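Grocery Delivery and Meal Kits: Questions We Keep Getting

Last updated November 15, 2022

We pay for our own groceries and take no money from the services covered on this site. Prices and terms change often, so check the fine print at checkout before you trust ours.

Is grocery delivery cheaper than going to the store?

Usually not, whatever the ads say. The delivery fee is the part they show you. The part they don't show you is the markup on the items themselves. We ordered the same basket from Zidum and then bought it off the shelf at the store Zidum shops from, and most of the packaged goods cost more through the app. Produce was closer. Add a service fee and a tip and the "free delivery" offer starts to look thin.

What does "free delivery" mean?

It means the fee has moved. With Zidum you need a minimum order, and the service fee stays on. With Velitz you pay for a yearly membership and the fee disappears on orders above the minimum, but small orders still carry one. Read the receipt line by line the first time. You may not like what you find.

Are the memberships worth it?

For a big household ordering every week, maybe. For one or two people, we doubt it. The savings calculator on the Velitz sign-up page assumes you would otherwise pay the highest delivery fee every single time, and hardly anyone does. Try a month without the membership, add up the fees you really paid, and compare.

Do I have to accept substitutions?

You can turn them off in all four services we follow, though Ganska resets the choice to "allow" whenever you start a new cart. We think that is a poor way to treat people and have told them so. If you leave substitutions on, set them item by item. Otherwise you can end up with a larger, pricier package and be charged the difference.

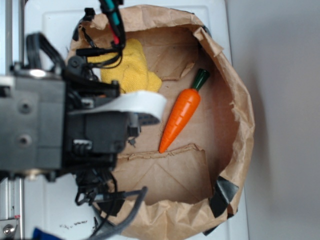

How should I check an order when it arrives?

Compare it with the emailed receipt before you put anything away, starting with whatever costs the most. Missing items are the most common complaint we hear, and the window for reporting them is short – two days at Zidum, one at Ocampo. Take a picture of anything bruised or leaking. Without one, expect a credit toward your next order at best.

Is the produce as good as what I would pick myself?

Sometimes. The person filling your order is working fast and doesn't know how ripe you like an avocado. Carrots, onions, cabbage and potatoes are hard to get badly wrong. Soft fruit, fresh herbs and bagged salad are where we have had the most trouble. The "freshness guarantee" is a refund policy with a nicer name.

Are meal kits less wasteful?

The companies like to say so. Ocampo claims its customers throw out less food, but the study it links to was paid for by Ocampo and covered 145 households that were already subscribers. That tells you very little about everyone else. You do get exact portions, and you also get a lot of small packets and ice packs that most towns won't recycle.

How many reader reports do you have?

We had 1,697 as of this update. Treat them with care. People write to us when something goes wrong, so the pile leans toward bad experiences, and we don't turn it into star ratings.

Can I cancel online?

With Velitz and Zidum, yes, after a few screens of offers. Ganska makes you use the chat window. Ocampo lets you "pause," and the pause ends by itself – several readers were charged in March for boxes they thought they had stopped for good. Keep the cancellation email. If you never got one, assume you are still signed up.

What about the big sign-up discounts?

Look at how they are split. An offer of $200 off is commonly spread over many boxes, with the larger amounts up front and $25 or less by the end. You only see the full sum if you keep buying at close to full price. If you want the discount, take the first box or two and put a reminder on your calendar to quit.

Which one do you recommend?

None of them across the board. If you can't get to a store easily, Zidum has been the least trouble in our orders, with substitutions off and no membership. If you can get to a store, store pickup generally costs less and you can hand back the bad peaches on the spot.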